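Undik planner: frequently asked questions

What does Undik do?
Undik takes a goal for the gripper and works out how the arm gets there. It reads the wrist camera, keeps a model of the cell, and hands a timed path to the controller. It does not do grasp selection. That lives in a separate package called Colier, which has its own FAQ.

Which arms does it support?
Any six- or seven-joint arm with a URDF and a position interface that accepts setpoints at 100 Hz or better. Two arms can share a cell, but only one of them is planned at a time. The other is treated as an obstacle whose joint angles are read live.

How do I add the second arm as an obstacle?
Put its URDF in the cell file under "others" and give the topic its joint states come in on. If the topic goes quiet, Undik freezes that arm at its last known pose and raises warning 466. Planning stops until you clear the warning.

Why does the planner say the start state is in collision when nothing is touching?
Usually the padding is too large. The default suits a cell with plenty of room. When the hand is working right next to a carton, lower the padding on the finger links and leave the rest alone. Padding is set per link in the cell file — the old global setting still loads, but it is ignored if any per-link value is present.

Can the wrist camera see enough to build the model by itself?
No. A large box close to the lens can hide a good part of the cell, and the camera's own gripper fingers take up some of the view as well. Use the wrist view to update things near the hand, and enter the table, frame and other arm by hand. 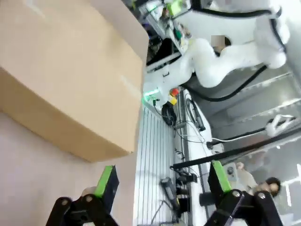 Page 2

Do cables need to be modeled?
Undik has no cable model. If cables run along the outside of an arm, wrap the links in capsules a little fatter than the arm itself. For loose cable on the table, draw a keep-out box over the area. Gwilym Voyle keeps a short script that turns a list of corner points into keep-out boxes; it ships in the tools folder.

Why are the fingers showing up as obstacles?
The self filter is off or is using the wrong finger geometry. Export the finger meshes with the pads on and reload the filter. Colored pads make no difference to it, as the filter works on shape only.

How many samples should I allow?
The default is 2,000 per query. Going higher helps in narrow gaps and does very little elsewhere. If a query fails at the default, check the goal pose first.

Does Undik handle the emergency stop?
No, and it should never be part of your stop circuit. After a stop is released, the planner throws out the current path and waits for a new goal. It will not resume halfway.

Can I replay an old run?
Yes, if logging was on. Logs made before the May release need to be converted with the Prosser tool, and they come across without camera data.

Where do I report a bug?
Use the tracker and attach the cell file and the log. Issue 595, the one about joint limits being read in degrees, is known and does not need another report. For anything to do with licensing, write to Dalia Rätsep at Surstead.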